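House Rules for the Gripper Bench

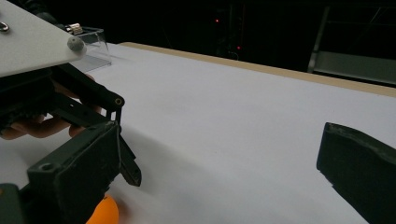
Clear the table before you start, and I mean all of it: the mug, the tape, the screwdriver you swear you were just using. Whatever stays on the tabletop ends up in the recording, and a robot trained on your mug will go looking for your mug.

Wipe the top with a dry cloth. Spray cleaner leaves shiny streaks, and Corina Leitner has strong views on shiny streaks.

Check the finger screws every 100 grabs. Snug is enough. If you have to grunt, you've gone too far and you owe the shop a finger.

Close the gripper fully 2 times before the first take, then leave it open. Keep your own fingers on the handle and out of the linkage, which pinches hard and has no manners.

Move at the speed you'd use to pass a full soup bowl to your mother-in-law. Wait 3 seconds at the end of each take before you put anything down.

Dropped it? Say so in the log and keep the take. Lieven Stevens used to delete his misses, and for most of November he looked like a genius.

Scuffed fingertips are fine. Chipped ones go in the Undgate tray by the door with a note saying which side they came off.

Lights stay where they are. If the room feels gloomy, take it up with Corina.

Last one out plugs in the chargers.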